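Chapter 5
Planning and Budgeting for Handling Equipment

Learning objectives

After studying this chapter, the reader should be able to:
define the task before requesting a price;
separate the purchase price of a handling cell from its cost of ownership;
prepare a first-year budget for a small installation;
write acceptance terms that a supplier can meet and a buyer can check.

5.1 The task comes before the catalog

The purchase of a robot is often treated as the choice of an arm. In small installations the arm is seldom the part of the budget that causes trouble. The difficult lines are those that depend on the task: the gripper fingers, the camera, the work surface, the containers, and the hours needed to make them function together. A department that compares arms before it has written down its task will receive quotations that cannot be compared with one another.

The opening case in this chapter concerns Levgate, a distributor of mixed household goods. Levgate wished to know whether one bench cell could pick up articles of different shapes and place them in baskets and trays. The planning group began with a short list of articles and a dark work surface, and used these to decide what the gripper had to do. A curved yellow article, a marker and a bowl make very different demands on the same pair of fingers.

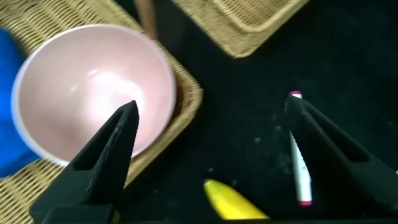 Perić objected at this point that a task list drawn up on a bench would always be too kind to the supplier, and that the budget should be built on the worst article in the warehouse. The objection has merit. A list of convenient articles produces a low price and a long series of change orders. A list made up only of difficult articles produces a price that no manager will approve. The usual practice is to divide the list into articles the cell must handle, articles it should handle, and articles that will remain with the manual line, and to ask for a separate price for each of the first two groups.

5.2 Direct and indirect costs

Direct costs appear on the supplier's invoice. They include the arm, the controller, the gripper, the mounting hardware and any software license. Indirect costs are borne by the buyer and are easily left out: floor preparation, electrical work, guarding, staff time during trials, and the output lost while a line is rearranged.

Levgate received its first quotation from Uvura on 2 Mar 2021. The quotation covered the arm and controller and made no mention of fingers. When asked, the supplier offered a standard set for $500 and a set shaped to the buyer's articles for $1,646. The planning group had entered nothing under this heading. It revised the budget in April and added a reserve of $2,000 for replacement fingers and camera mounts.

Fingers deserve a line of their own in any budget of this kind. They touch the product, they wear, and they are changed whenever the range of articles changes. The buyer should ask what the contact surface is, how it is replaced, and whether the drawings are included in the price. A ridged or crosshatched contact face, for example, may suit a smooth article and mark a soft one — a matter best settled by trial before the order is signed. 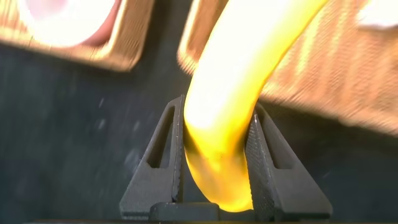

5.3 Acceptance terms

An acceptance term states what the equipment must do before the final payment is released. It should name the articles, the number of attempts, the permitted number of failures, and the conditions of lighting and placement under which the attempts are made. Terms such as "reliable operation" have no value in a dispute.

In its agreement with Belar, the integrator selected for the project, Levgate held back 5 percent of the contract price until the agreed trials were complete. Both parties signed the list of articles, and a copy was attached to the purchase order. Any article added after signature was to be quoted separately.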